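What I Learned From Eleven Strangers and a Very Bad Projector

I should say up front that I didn't want to go to the workshop. It was August, my inbox was a swamp, and the flight to Kerekes had a layover long enough to grow a beard in. But my adviser had put my name on the speaker list back in the spring (thanks for that), so there I was at six in the morning with a laptop bag and a talk on evolutionary scheduling that still had two blank slides in it.

If you've never been to a small computing workshop, it's a different animal from the big conferences. The big ones have keynotes and tote bags and a line for coffee that eats your whole break. This one had 67 people, a single room, and a schedule taped to the door. You couldn't hide! By lunch on the first day I'd talked to half the people whose papers I'd been citing since my first year, and one of them had already told me my baseline was too weak. She was right, too.

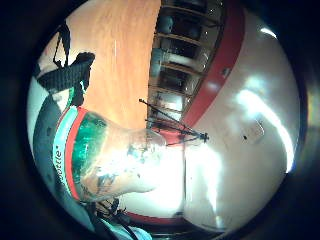
My session was the tutorial, three hours on using genetic algorithms to plan shift rosters for hospitals. I'd built the whole thing around Plellix, a little open toolkit our group maintains, and I'd promised everybody they would leave with a working roster on their own machine. Big promise. Eleven people signed up, which sounded tiny to me until I tried helping eleven people install the same package on what felt like eleven different operating systems. The first forty minutes went to that. The projector kept turning everything a sort of swampy purple, so my nice color-coded charts were useless and I ended up drawing crossover and mutation on the whiteboard like it was 1985.

And you know what, I liked it better. When you draw a chromosome by hand, people stop you. They ask why the night shifts sit next to each other in the string, and whether that matters when you cut it in half. (It does. A lot. I spent most of my second year finding that out.) We scrapped my third section completely and spent the time arguing about encoding, and I've since rewritten the tutorial notes to start there.

The person who got the most out of me, and I hope I got something back to her, was Anum Khokhar. Anum came from the hospital side. She'd been building rosters in a spreadsheet for a regional clinic group, 176 nurses over a four-week cycle, and she had a list of rules that made my test problems look like toys. No one works a late followed by an early. Certain pairs have to overlap for handoffs. There was one rule about school holidays that took up a whole page. She loaded it all in while the rest of us were still fiddling, hit run, and got back a roster that broke almost nothing on paper and that, in her words, "would get me yelled at by lunchtime."

So we sat down and went through it. The solver had been fair on average and terrible in the particulars. It gave one poor nurse every single weekend because the penalty was spread over the whole staff, and one miserable person barely moved the number. I knew about that problem in theory. I'd even written a paragraph on it. Seeing somebody wince at it was another thing altogether, and we changed the fitness function right there to punish the worst individual case. The next run was slower and scored worse by my old measure. Anum said she'd show it to her boss.

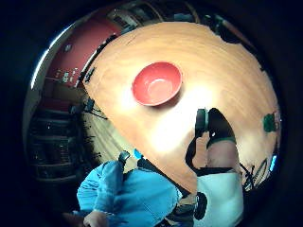
The second day was mostly talks. I loved the one from the Detau group on swarm methods for bus routing, where they'd let the drivers veto routes halfway through the search and fed the vetoes back in. There was a good, grumpy panel on benchmarks, and a demo of Pleromora, a visualizer that lets you watch a population drift over time. I've wanted something like that for years and I'm already bugging them for a copy.

I did finish my two blank slides, by the way, on the floor outside the room ten minutes before I was on. They were the only ones anyone asked about afterward. Anum and I are now writing up the weekend problem together, she's sending me the holiday rule with all the names taken out, and our first draft is due to my adviser before the semester gets going.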